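Fri 8 July

Second week of the Handen trial. Nabila wants a yes or no before the discount on the yearly license runs out, so I spent most of the day in the kitchen package and left the warehouse one alone.

Install went better than last time. The January build would not start on my workstation without two driver changes, and this one came up on the first try. It still asks for the license key every time I switch scenes. I wrote to their support about that on Tuesday and got a form reply.

The kitchen package is sold as 300 layouts. Danang went through the list and thinks a lot of them are the same room with the cabinets moved along the wall. I don't mind that much. What I care about is whether the doors and drawers behave, and whether the wrist view is good enough to train on. Liem, which we have now, has a better looking kitchen, but you can't change a hinge without opening a ticket.

I ran the cabinet tasks with the wrist camera at 768 square. Doors swing all the way out and the joint limits can be edited in a plain text file. That alone would save Adi a lot of time.

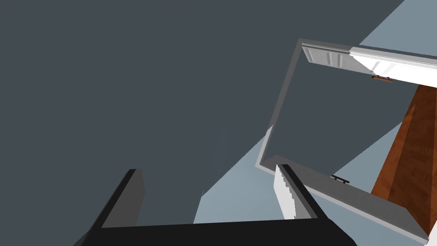
Rendering is plain. The wood has grain and the handles have some color to them, but the big surfaces are one flat gray with nothing on them. Syafiqah says flat surfaces are fine as long as we can put our own textures on, and the manual says we can. I haven't tried it. The views get very tilted when the wrist turns, and a person looking at one still has to stop and work out which way is up. I put that in my notes as something to ask Esperanza, who used Handen at her last job.

Logged 1,774 episodes by the time I quit. The export crashed once at the end of a batch, and I had to run that batch again. Memory use creeps up the longer it is open. Closing it at lunch fixed that for the afternoon.

We have 4 seats on the trial and only two of us have logged in. I reminded Adi and Danang again.

My vote right now is yes to the kitchen package and no to the support plan, which costs too much for form replies. Textures on Monday, then I'll write it up for Nabila. Left at six and forgot my lunch box in the lab again.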